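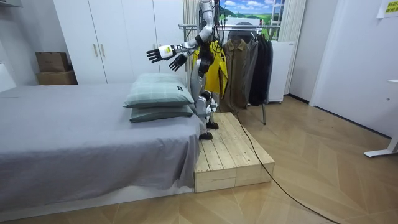

Two pillows, gray sheet, pine step at the foot.

gray_sheet_guy
Would you pay Grelton 20 bucks for a folding plan? I doubt it beats a shelf. 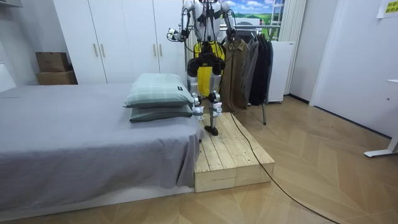
And a rack that near the bed looks cramped to me.

mothball
Disagree. Racks are fine – coats need air.

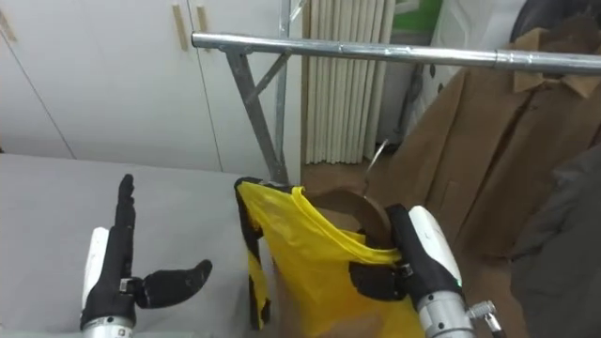 Yellow and black, hook up.

gray_sheet_guy
Air, sure. Dust too. 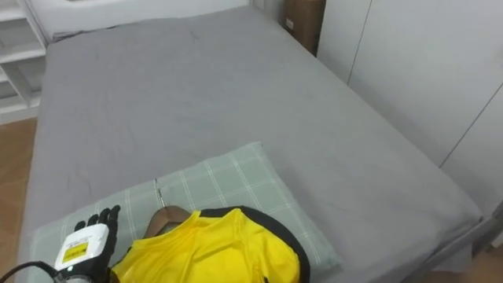

200 words · 1 min read

mothball
 Lay the shirt flat on the bed, hanger in, then hang it. Still skeptical?

pinestep
I am. Wrinkles either way.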